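Home Hands and Arms Tables and Stands Planning Guides Contact

Tireck Starter Bench: what to budget for a small pick-up station

If you're pricing your first robot bench, the arm gets all the attention, and fair enough, it's the fun part! But the bench is everything else too: the table, the stand, the light, the tape, the box of soft things for the hand to pick up. We've put the Tireck Starter Bench together so that you can plan all of that at once and see where the money goes.

The kit covers a plain white table on a metal frame, a stand that sits beside it, a cable set and a planning sheet. You bring the arm. The mounting plate fits the Alier arm as it comes, and the Medrano arm with an adapter (order it with the bench, it ships separately and takes longer).

Start with the hand. A two-finger gripper is cheaper and will do most boxes and blocks all day long. A hand with several fingers costs more, needs more setup time and is a joy to work with once you get into soft or round things. Our advice is to write down the objects you really want to handle in your first year, then pick the hand. Doing it the other way around gets expensive.

Then think about the objects themselves. Small ones are cheap, so buy a mix: something squashy, something smooth, something with a face on it if people are going to visit. Put in a line for spares.

Soft toy in a person's palm in the first two, robotic hand over a ball in the last:
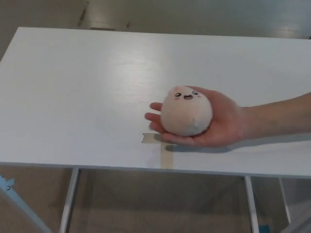
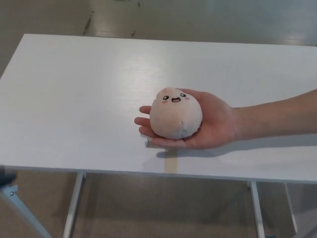
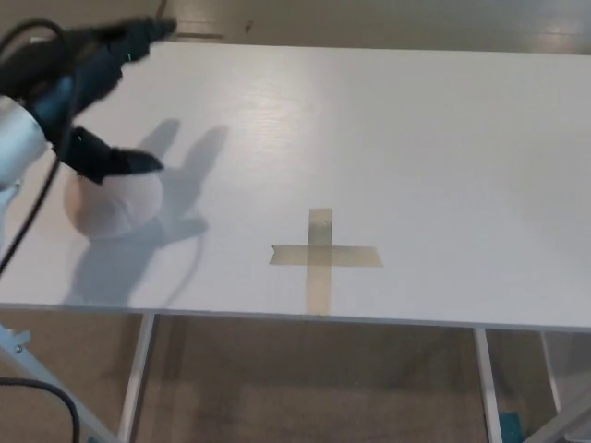

Tape is the best bargain on the whole sheet. Masking tape makes a good start mark, it peels up when you change the layout, and a roll lasts ages. Two strips crossed give you a spot that's easy to find again. Buy several rolls and keep them near the bench, or they will wander off.

Lighting deserves its own line. A white top makes objects easy to pick out, but it also throws light back at you, so leave a little money for a diffuser or a shade. Try it with the room lights you already have before you spend anything. You may only need to turn the table!

Floor space: allow for the table, the stand and room for a person to stand on the other side and reach in. Cables need slack so the arm can swing through its whole range, and they need a path that keeps them away from feet.

Prices

Bench, stand and cable set: $2000
Bench only: $1000
Adapter for the Medrano arm: priced with your order
Lead time: about 18 working days

The bench ships flat in 3 cartons. Two people can put it together with the hex keys in the box, and the feet adjust for floors that aren't level. Leave the frame bolts finger tight until the top is on, then go around again.

The planning sheet was redone in January and now has separate columns for things you buy once and things you'll buy again. Ask the Vunemside office for a copy, even if you're still a long way from ordering. We love looking over these with people.

Prices checked 27 Mar 2026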